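Chapter 4
Showing, Not Telling: Demonstrations by Hand and by Remote

Suppose you want a robot to put away a sponge. You could write down the rules: where the fingers go, how hard they squeeze, what to do when the sponge folds in half and slides off behind the toaster. Ebony Maihi tried this for most of a June. Her program ran to 3886 lines and handled one sponge very well, provided it was new and facing left.

Then she picked up a controller and drove the arm through the job herself. It took her 200 tries to collect a usable set of recordings, and the policy trained on them did better than the program had. She kept the program anyway. Engineers are sentimental about code that cost them a summer.

This chapter covers two ways of giving a demonstration. In kinesthetic teaching, you take hold of the robot and move it, the way you might guide a child's hand around a letter. In teleoperation, you stand back and steer from a distance, using a glove, a joystick, or a second arm that the first one copies.
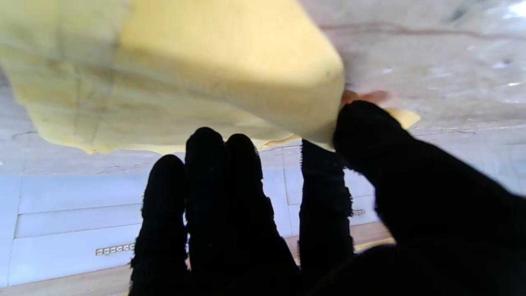
Soft things are where the choice starts to matter. A steel bolt stays the same shape whoever is holding it. Foam gives, creases, and sags, and a person moving the robot's fingers directly can feel some of that happening. A person on the far end of a cable usually can't, and will squeeze until something looks wrong. On the other hand, the person guiding by hand tends to get an elbow in front of the camera, and a policy trained on such footage may come to expect an elbow.

Our running case is the Pluvska kitchen set, 400 demonstrations recorded by Chun-hung Hsiao and Evie Mellor. Mellor is careful and slow. Hsiao is fast and drops things. A learner given both sets of recordings has to decide what the task is, and Section 4.3 looks at what happens when it splits the difference.

We begin with the plainest question, which students like to skip: what exactly gets recorded when a person shows a robot something?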